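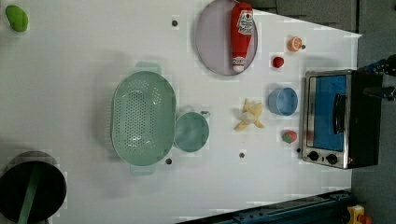 Kolia: Project Report on the Stamina System
September 23, 2021

Our group set out to find out whether the stamina system in Kolia, our turn-based tactics prototype, makes fights more interesting. The pitch said it would. I had doubts then and still have some.

Each fighter starts a battle with 30 stamina, and every special move spends part of it. We compared two builds on the Bramwell map, one with stamina and one without. In August we let the computer play both sides for 3000 battles per build.

With stamina on, the side that moved first won 2390 times. That is a bad number. The team's explanation was that the Bramwell map favors whoever reaches the bridge first, which may be true, but we never ran a second map to check. Wetar, the swamp map, was still missing its collision data.

We also had 4 classmates play both builds. All of them said they liked stamina better. They also knew which build we had spent the summer on, so I would not lean on that much.

The Hustitz class is a separate problem. Its charge costs so little that the limit hardly matters, and the computer used it nearly every turn – with or without stamina. Raising the cost is a one-line change and should have been made before testing.

Next term we plan to finish Wetar, swap the starting sides halfway through each run, and hide the build names from players.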